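Filed under: Short Fiction, Eating Out

We use cookies to remember your preferences. Accept | Manage settings

The soup place on Osero Street opened at 11:30, and by the time I got off the 56 bus the line was out the door. I had been thinking about the barley soup since Thursday. At the old job in Odamholm I ate it twice a week, and then they moved us across the river and I ate crackers at my desk.

A man ahead of me wanted to know if the bread was extra. It was. He asked what it used to cost, and the girl at the register said she had only been there since September.

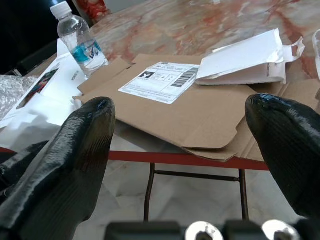

My number was 21. They were calling 7. I took a seat by the window and read the menu twice, though I knew what I wanted. Pritchard, the bakery next door, used to send over the rolls in paper sacks, but the menu said Mesow now. The tabletop was marble-patterned, white and cream with rusty red veins, and I followed one of them with my finger until it met another. The old tables had been plain.

When they called me, the girl said the barley was gone. There was lentil – she could do lentil.

I said lentil was fine. I paid the extra for a roll, tore it in half, and ate the first half dry while the soup cooled. Then I dipped the other half. It needed salt. I ate all of it and went out to wait for the bus.

Last updated in September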